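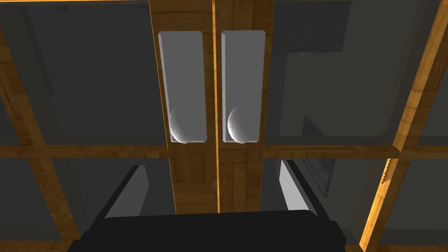 # Why Do Old Poems Say the Same Thing Over and Over?

Have you ever read a really old story and thought, "Wait, didn't I just read that line?" You probably did! Long poems about heroes and monsters are full of repeats, and the reason is pretty amazing.

Long ago, many of these poems weren't written down at all. A poet stood up and sang them from memory. Imagine singing 3,000 lines with no book in your hand!

## Handy phrases

Poets kept a big supply of ready-made phrases in their heads. The sea might be "the dark sea" every time, and a ship might always be "the swift ship" (even when it was parked on the beach).
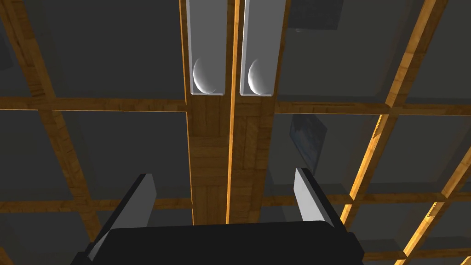
Those phrases also fit the beat of the poem, so the singer could drop one in and get a tiny rest while thinking up what came next. Clever, right?

Listeners loved the repeats too. If you sneezed and missed something, a bit of it would come around again!

## Try it yourself

1. Make up a hero and a place. Ours is the land of Gredside.
2. Give each one a nickname, like "windy Gredside."
3. Tell a story out loud, using the nickname every single time.
4. Start with your hero knocking at a door.
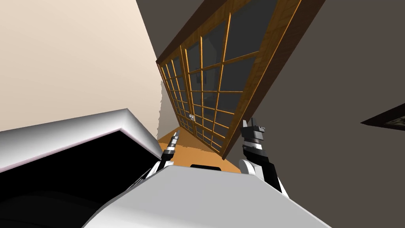
*A tall double door with glass panes*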